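The Last Ferry to Dravlow

She missed it by two minutes. Maybe less. The ramp was already up and the man in the orange vest just shook his head at her, not even mean about it.

So. Witadstead, in March, with a dead phone and a wet left shoe.

Her mother had said come before dark. Her mother had said a lot of things, most of them to the answering machine, and the last one was only breathing and then the click. 580 dollars for the bus and the boat and she'd spent the ride rehearsing sorry. Sorry about the funeral. Sorry about the house in Barbu, the piano, all of it.

The waiting room was open at least. Vending machine, bench, a map of the islands with Pillero rubbed white from fingers. She sat. Got up. Sat agian.

Fourteen years and she couldn't make a boat.

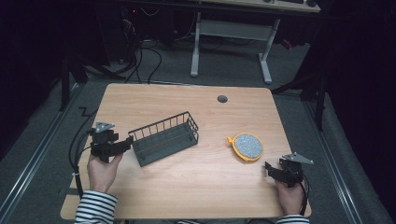 Page last modified: 07/03/2021

The man in the vest came in around nine to lock up. Looked at her, looked at the bench.

"Next one's at six," he said.

"I know."

"You got people over there?"

She had to think — which was awful, that she had to think. "My mother."

He went behind the counter and came back with a telephone, the old kind, cord dragging after it the whole way accross the floor. Set it down beside her and went off to turn out the lights in the hall, slow, one at a time.

She still knew the number. It rang and rang. She nearly hung up.

"You missed it," her mother said.

"Yeah."

"Well. I'll leave the porch light on."

2 comments | 14 shares

Recent stories
Salt on the Stairs
What the Barbu House Kept
Low Water at Pillero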